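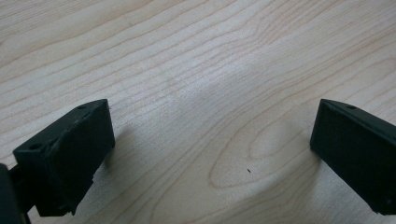

Two sets of fingers, one long week at the Olmont workshop

I've had a hand-held gripper on my bench since Friday and I'm a bit smitten with it, so bear with me if this runs on. It's our new trial tool with the chunky black fingers fitted, two matching blocks with big flat faces, and next to the skinny metal ones we'd been using they look like they belong on a digger!

We're comparing the two designs before Olmont settles on one for the autumn. The slim pair came from Fastine and everyone here calls them the Fastines, even though the firm has a much longer name for them. The chunky pair is Loïc Pichon's own work and goes by Marty (I asked him why and he went a bit pink, so I left it).

The test is dull to watch and quite hard to do well. You hold the tool, pick something up from the table, move it to a tray, let go, and start again. We did 400 picks with each set, same objects in the same order: pegs, sponge blocks, bottle caps, a rubber duck and a very annoying set of thin plastic cards.

Marty managed 338 clean picks out of its 400. The Fastines got 273. I'd expected it to be much closer, and so had Loïc, who made me go back through the recordings for the bottle caps before he'd believe it. Most of the gap comes from the sponge and the duck, where a wide flat face has plenty to press against and the slim fingers kept letting things twist round and drop.

The cards were another story. Marty was hopeless with them. The fingers are so thick at the bottom that you can't get under anything lying flat, and I ended up chasing one card right across the table and onto the floor. The Fastines slid under nearly every time, so if your day is all cards and envelopes you can stop reading and go and order a pair.

Capucine Bailly, who looks after our camera side, had a different grumble. She wants to see as much of the table as she can between the open fingers, and big black blocks do take up a fair bit of the view. She'd like them shaved down on the outside. Loïc says he can lose a few millimetres before they start to flex, and the two of them were still arguing over a sketch when I went to make the tea.

A quick word on comfort too (several of you asked after the last round). Marty is the heavier set and I could feel it in my wrist by mid-afternoon. I'd done 173 picks in one sitting by then, so perhaps that's on me, but I did swap hands for the rest and my left hand is noticeably worse at ducks.

Loïc is printing a second version with a thinner tip, and we'll run the whole lot again in September, this time with the tool mounted on the Bresum arm as well as in the hand. Capucine has asked for screws and washers to be added to the list. If you're near the workshop and fancy a go at the cards, come and find me at the back bench, mornings are best.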